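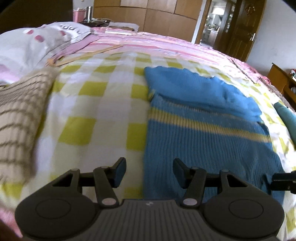

Yellow-green and white checks.

My phone wanted to update in August, at 2 in the morning, and I let it, having gone to sleep with my thumb somewhere near Yes. I woke up to 177 apps being "optimized." I did not know I had 177 apps. I would have guessed 40, and I would have said it with pride.

Zurel, the launcher I've used for years, came through the update with every icon the same shade of mint. Apparently this is a feature. The colors are now drawn from your wallpaper, so my bank, my weather and the thing I use to identify birds all look like after-dinner candies. I paid the wrong person for parking before breakfast.

There is a setting to turn this off. It used to be under Display. It's now under Wallpaper, then Style, then a little pencil, and the pencil only shows up if you scroll down past a picture of a mountain.

I complained to Ayane Sasaki, who still has the old version and intends to be buried with it. She asked if the battery was better. It is, a bit, and I was annoyed to have to say so.

Then there's storage. The phone tells me "System" is using more room than it did last month and offers to help by deleting my photos. It has found 598 it thinks I won't miss, most of them screenshots of other settings menus, taken so I could find my way back. I've kept them all. Half of those menus have moved again.

Next up is the keyboard, which has started correcting "well" to "we'll" and will not be talked out of it.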